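1/4/22

Posted to the district security office in Plemitz, second floor, night rotation. Handover from Christos Lazaridis took longer than scheduled. The incident log had three entries without times and one without a location, and I declined to sign until he had filled them in from the radio record. He did so without comment. Signed at 21:40.

Status at start of shift: two checkpoints on the Travora road, both manned. Giratar junction closed to civilian traffic from dusk, open to ambulances and the milk truck. The curfew order expires at the end of the week unless the governor's office renews it. No word on that yet. Fotini Kontogiannis called them twice during the day and was told the paper was on a desk.

Main matter is still the cattle dispute. The attack on the Triantafyllou farm left two herdsmen injured and 88 head missing. The first report from the police post said 400, and that figure went out on the radio before anyone had checked it. I have now read the owner's statement, the veterinary register and the count made by the patrol that reached the farm. The register lists 400 as the full herd. Someone copied the wrong column. I wrote a correction for the press desk and sent it at 22:15. Grigoris Raptis wants it held until the command in the capital has seen it. I noted my objection in the log. The larger number is already being repeated in the villages on both sides of the river, and each village takes it to mean something different.

Three men are in custody. The police describe them as organizers. The evidence in the file consists of one phone, a witness who heard a name but did not see a face, and a motorcycle with no plate. That supports detention for questioning. It does not support the word used in the statement, and I asked that "organizers" be changed to "suspects." Change accepted, with a remark about lawyers.

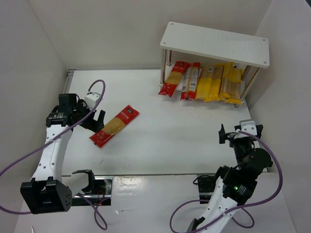
At 23:30 the north checkpoint reported a truck that turned around 600 meters short of the barrier. Headlights off after the turn. The crew did not pursue, in line with standing orders. I asked for the direction of travel and got "back," so I asked again and got east, toward the quarry. Passed it to the mobile patrol. They found tire marks at the quarry entrance and no vehicle. Logged as unresolved.

Radio on channel two dropped out again between midnight and 00:21. Same fault as in November: the repeater on the hill goes down when its battery bank falls below the cutoff, and the generator does not pick up the load without a manual reset. The repair request has been open since then. I filed another, with the earlier request number on the first line. During the outage we used the police frequency, which works but is not secure, so traffic was kept to position checks.

Stamatia Alexiou came by at 01:00 with the list of families who have left the river villages. It stands at 21 households, nearly all of them staying with relatives in Plemitz. She needs an escort for a supply run at first light, two vehicles. I can give her one vehicle and four men. The second vehicle is waiting for a clutch. She accepted the one and will make two trips.

The elders' meeting is still set for tomorrow afternoon in the school hall. Both sides have agreed to leave weapons outside. Neither has agreed on who sits nearer the door. Zoi Moschos is handling the seating and has asked that uniforms stay on the street side of the building. I support that. Raptis does not. It goes to the colonel in the morning.

Personal: slept three hours before shift, not enough. Knee is better on the flat, still bad on stairs. Wrote home. Need batteries for the hand lamp and a new log binder, the rings on this one no longer close.

Curfew paper still not received at 04:50.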